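Skunuto lässt greifen
Beim Versandhaus für Arbeitskleidung übernimmt ein Greifer das Umsetzen der Beutel. Die Belegschaft hat dafür jetzt ein neues Formular.

18. November 2019

Wer bei Skunuto in der Packerei arbeitet, hat bisher vor allem eines getan: Beutel hochgehoben und woanders wieder hingelegt. Kittel, Schürzen, Überziehhosen, Putztücher im Bündel, alles in Folie, alles leicht, alles rutschig. Von diesem Vergnügen soll die Frühschicht nun nach und nach befreit werden. Seit Anfang des Monats läuft an zwei der sieben Packtische ein Greifarm, den der Zulieferer Brormont eingerichtet hat. Das System heißt Nel. Warum es so heißt, konnte auf Nachfrage weder der Betrieb noch der Zulieferer erklären.

115 Menschen arbeiten am Standort, zwölf davon in der Packerei. Gekündigt wird laut Geschäftsleitung niemandem, jedenfalls nicht »im Zusammenhang mit der Einführung«. Der Betriebsrat hat sich den Satz schriftlich geben lassen und die letzten fünf Wörter mit einem Fragezeichen versehen. Vereinbart ist vorerst, dass die Besetzung der Schicht bis zum Ende der Erprobung gleich bleibt und frei werdende Stunden in die Retourenprüfung wandern. Dort fehlen seit dem Frühjahr Leute, und dort will freiwillig kaum jemand hin. Man riecht, was zurückkommt.

Die Aufgabe selbst klingt nach nichts. Ein Beutel liegt auf dem Tisch, Nel soll ihn fassen und in den Versandkarton legen. Ein Mensch macht das, während er sich über das Wochenende unterhält. Der Greifer hat zwei Finger mit schwarzen, kantigen Backen, und die müssen an der Folie etwas finden, das nicht nachgibt. Dünne Folie gibt aber immer nach, und unter der Hallenbeleuchtung glänzt sie obendrein, so dass die Bilderkennung eine Falte gern für eine Kante hält. Brormont hat deshalb in der ersten Woche vor allem Lampen verstellt. Eine davon blendet jetzt den Kollegen am Nachbartisch, der sich mit einer Schirmmütze beholfen hat.
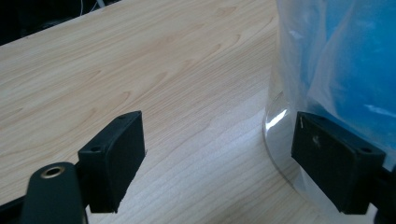
Neue Tätigkeit: Zusehen

Verändert hat sich zunächst die Haltung. Wer an einem der beiden Tische eingeteilt ist, steht jetzt einen Schritt weiter hinten und schaut. Greift Nel daneben, wird der Beutel zurechtgezupft und eine grüne Taste gedrückt. Danach ist auf dem Formular anzukreuzen, was los war: »verrutscht«, »doppelt gegriffen«, »nicht erkannt« oder »Sonstiges«. Unter »Sonstiges« hat sich in kurzer Zeit eine kleine Literatur gebildet. Mehrfach genannt wird dort der Eintrag »wollte nicht«, was Brormont zufolge technisch nicht auswertbar ist.

Die Packerinnen und Packer nehmen es unterschiedlich auf. Der Rücken danke es, heißt es von den einen, vor allem von denen, die schon lange dabei sind und die Karton um Karton aus der Hüfte gedreht haben. Die anderen finden das Danebenstehen anstrengender als das Packen. Man dürfe nicht weggehen, man dürfe nicht helfen, bevor die Taste leuchtet, und das Gespräch über das Wochenende sei auch nicht mehr dasselbe, wenn alle paar Sätze einer zupfen müsse. Am zweiten Tisch wurde ein Hocker beantragt. Der Antrag liegt bei der Arbeitssicherheit, die prüft, ob man im Sitzen schnell genug am Not-Aus ist.

Blau geht, Weiß eher nicht

Nicht jede Ware liegt dem System gleich gut. Kräftig gefärbte Stücke hebt Nel nach Angaben der Schichtleitung ordentlich aus dem Hintergrund heraus, bei weißen Kitteln in milchiger Folie auf hellem Tisch wird das Gerät nachdenklich. Der Vorschlag, die Tischplatten schwarz zu bekleben, kam aus der Packerei und wurde vom Zulieferer als »interessanter Ansatz« in das Protokoll aufgenommen. Geklebt wurde bislang nichts. Man wartet auf ein Angebot für die Folie, das teurer auszufallen droht als ein Satz neuer Tische.

Hinzu kommt die Frage der Luft. Ein Beutel, der beim Verschweißen zu viel davon abbekommen hat, rollt dem Greifer unter den Fingern weg. Ein sehr flacher liegt so dicht auf der Platte, dass die Backen darüber zusammenfahren und mit großer Entschlossenheit nichts festhalten. Die Kolleginnen an der Schweißstation sollen nun gleichmäßiger füllen. Bei denen ist also auch etwas automatisiert worden, sie haben nur kein Gerät dafür bekommen.

Für das Lager ändert sich nebenbei die Software. Das bisherige Programm Jidik, in der Halle seit Jahren gründlich verflucht, soll die Aufträge künftig so sortieren, dass an den beiden Tischen nur noch ankommt, was Nel kann. Die schwierigen Sachen gehen an die übrigen fünf. Dort ist das nicht unbemerkt geblieben. Wer von Hand packt, hat jetzt einen höheren Anteil an weißen Kitteln, Gürteln mit Schnalle und sperrigen Stiefelsäcken, und er hat sie mit der gleichen Stückvorgabe wie vorher. Der Betriebsrat verlangt, die Vorgabe für die Handtische zu senken. Die Geschäftsleitung möchte erst Zahlen sehen. Die Zahlen liefert Jidik.

Entschieden wird später

Die Erprobung läuft bis nach dem Weihnachtsgeschäft, in dem erfahrungsgemäß mehr Wärmeunterwäsche verschickt wird als sonst im Jahr. Über 90 Prozent der Griffe müssen dann sitzen, so steht es in der Vereinbarung mit Brormont. Wo man derzeit liegt, wollten beide Seiten nicht sagen. Uneins sind sie offenbar schon darüber, ob ein Griff zählt, bei dem vorher gezupft wurde.

Sollte die Marke erreicht werden, will Skunuto zwei weitere Tische umrüsten. Für die Packerei sind in diesem Fall Schulungen vorgesehen, an deren Ende die Bezeichnung »Anlagenbegleitung« steht. Ob damit eine andere Lohngruppe verbunden ist, wird noch verhandelt. Der Betriebsrat hält das für selbstverständlich, die Geschäftsleitung für verfrüht. Einen neuen Aufdruck für die Westen gibt es immerhin schon im Entwurf, in zwei Farben.

Die nächste Betriebsversammlung ist noch im November in der Kantine. Fragen zu Nel können vorher schriftlich eingereicht werden, der Kasten hängt neben dem Schichtplan. Das Formular dafür hat ebenfalls ein Feld »Sonstiges«.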